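Guvau Nearby: place and check-in data

README for the July release

Guvau Nearby is a small set of check-in records made for people who build location apps. It comes from the test period of our own app, Guvau, in which a user could press one button to tell friends which part of town they were in. The app is closed now, but the data may still help others, so we share it.

What is in the set

The set has 1,593 check-ins from 16 testers. Each check-in has a tester number, a neighborhood code, the hour of the day, the day of the week and the type of place (cafe, park, shop, station, home area or other). Street addresses and exact positions were never stored on our server. The phone changed the position into a neighborhood code before sending it.

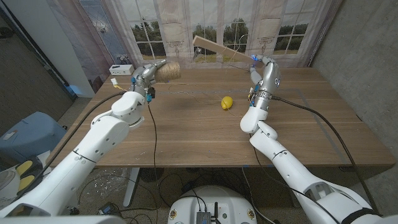 Files

checkins.csv has one line for each check-in.
places.csv has the neighborhood codes and the place types.
friends.csv shows which testers had accepted each other as friends.
notes.txt is the list of known problems, written by Myrto Manolakis.

All files use UTF-8 and the comma as separator. The hour is local time, from 0 to 23. An empty field means the phone did not send a value. Please do not read it as zero.

How the data was collected

The testers used the app for 12 weeks on their own phones. They chose by themselves when to check in, so the records do not show all their movements. One neighborhood code covers a circle of up to 300 meters, and two circles can overlap. When this happened, the app took the circle with the nearest center.

Dorian Guillot wrote the script that cleans the records. It removes double check-ins made in the same minute and gives every tester a new number.

Known problems

Friday evening has many more check-ins than the other evenings, as several testers met each other at that time. The Volteck phones sometimes sent the check-in one hour late after a restart. These lines have the value 1 in the column "late". We did not correct them.

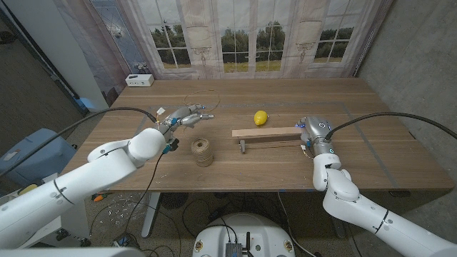 Can I join this data with the older Coster place list?

The neighborhood codes are different in the two sets, so you first need the table in places.csv, where the column "coster_id" gives the old code. Some places in the Lefèvre district have no old code and will stay empty after the join.

License

Free for research and teaching. For other use, please write to us first.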